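Storage Bins and Crates, Gallery 2

April 2019

Containers from the Predov household range, set out on a white tabletop at our Flelavier showroom. Some were photographed on their own and some with groceries and bathroom items, which gives a better idea of size than the measurements do. Click any picture for the larger version.

The cream tub is sold as item 1053. It has a wide rim that is easy to grip when the tub is full, and it fits on a standard pantry shelf with room above for tall bottles and tubes. Wash it by hand in warm water. The matching lid is item 562 and is ordered separately.

The small yellow crate is item 3707. It has a ribbed wall and an open top, so cartons can stand upright in it and be lifted out one at a time. We have used the same crate for spice jars and for cleaning cloths. It was out of stock in February and is available again in the yellow only.

The Amano and Brilto containers are shown in Gallery 1. Both of those lines stack. The cream tub does not stack when it is filled above the rim.

Colors may look slightly different on your screen. The cream is a little warmer toward the base of the tub than it is at the rim.
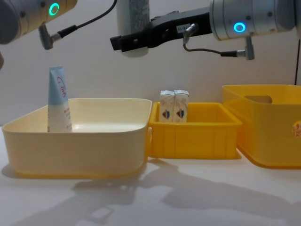 Three containers on the white table, with the large cream one on the left.
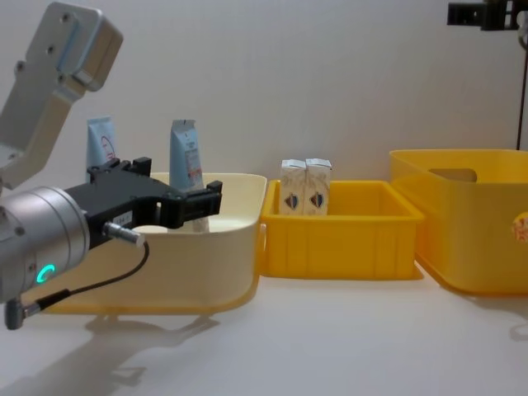
Cream tub beside the yellow crate, with light blue squeeze tubes and two small milk cartons.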